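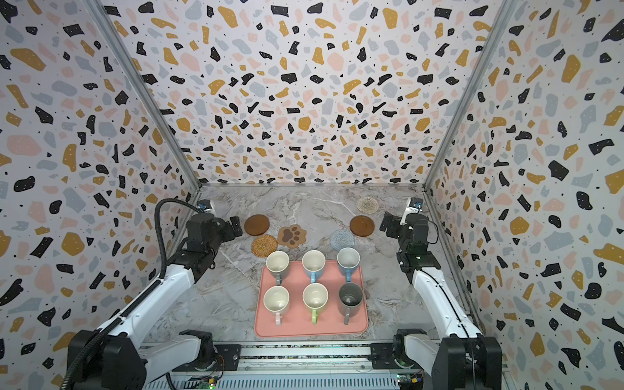 ## Handout 4: Teaching Two Arms to Set Out Mugs

Updated May 14, 2020. Replaces the earlier version, which had the pedal instructions backward. If you printed that one, recycle it.

Last week was kinesthetic teaching: grab the arm, drag it through the motion, record the joint angles. It is a fine method with one arm and one hand on it. With two arms you run out of hands, and your elbows end up in every camera view. So this week we switch to remote control. You hold a pair of leader handles at the desk, the arms follow, and your body stays out of the workspace.

The task is called *coasters*. Six mugs start on the pink tray, six coasters lie behind it, and at the end each coaster should have one mug on it. A four-year-old can do this. You will need most of an afternoon.

### What counts as one demonstration

An episode starts when you press the left pedal and ends when you press the right one. In between:

1. Both grippers open, both arms at rest pose.
2. Pick a mug with whichever arm is closer. Middle column goes to either arm, but decide before you move. Dithering gets recorded too.
3. Set it down on a free coaster. Let go completely before backing off.
4. Repeat until the tray is clear.
5. Arms back to rest, right pedal.

There is no rule about which mug goes on which coaster. Every year someone matches the blue-handled mug to the light blue knitted coaster because it looks nice, and does it every time, and then is surprised when the trained policy has opinions about interior design. Mix it up. The policy copies what you did, including the parts you didn't know you were doing.

### On handles

All the mugs start with their handles toward the rail. Leave them that way for the first session. In the second session you may turn them, and you will find out how much you were relying on it.

Grasp by the rim or by the handle, but choose one for the whole session. Half rim and half handle gives the learner two good answers to the same question, and a learner trained on plain squared error will happily average them. The average of a rim grasp and a handle grasp is a gripper closing on air. (Write this down. It has been on the final before.)

### On coasters

They do not behave alike. The round brown ones have a raised rim, and a mug set down off-center will tilt on it. The knitted and crocheted ones can catch and drag if you slide the mug. The paw is not round, so "center" is a matter of judgment; aim for the big pad. Come straight down, pause, release.

If a coaster moves, keep going. If you nudge it back into place, keep that in as well. Recoveries are the most useful thing in the whole data set, and students delete them out of pride.

### Cameras

You get three views: one on each wrist and the fixed one. Drive from the fixed view and check the wrist views before you close the gripper. New operators stare at one wrist view and forget the second arm exists. The second arm will remind you.

The speckled wall panels stay up. Yes, they are loud. Complaints may be submitted in writing and will be filed with the others.

### Saving and labeling

Recordings go through Jilum, which asks for a label after every episode. Use `good`, `recovered` or `bad`. Do not use `ok`, `fine`, `meh` or `good?`, all of which appear in the shared folder. The folder holds 3,271 episodes from earlier sections, and 3,000 of them are labeled well enough to train on. The rest are a monument to free-text fields.

Each pair records 200 episodes. Switch operators every 12. Your hands get tired before you notice, and tired hands show up in the plots as a slow wobble on the approach.

### Before the next meeting

- Read the Jafarzadeh notes, sections 1 and 2. Section 3 is optional and reads that way.
- Replay five of your own episodes at half speed. Write one sentence on each about something you did that you did not intend.
- Pick one `recovered` episode and mark the time where things began to go wrong. It is usually earlier than you think.
- Bring a guess: if we removed one wrist camera, which mug would fail first?

Problem set 4 is due at the start of class. Arms are booked through the Jultora calendar, and a slot you don't cancel counts as a slot you used.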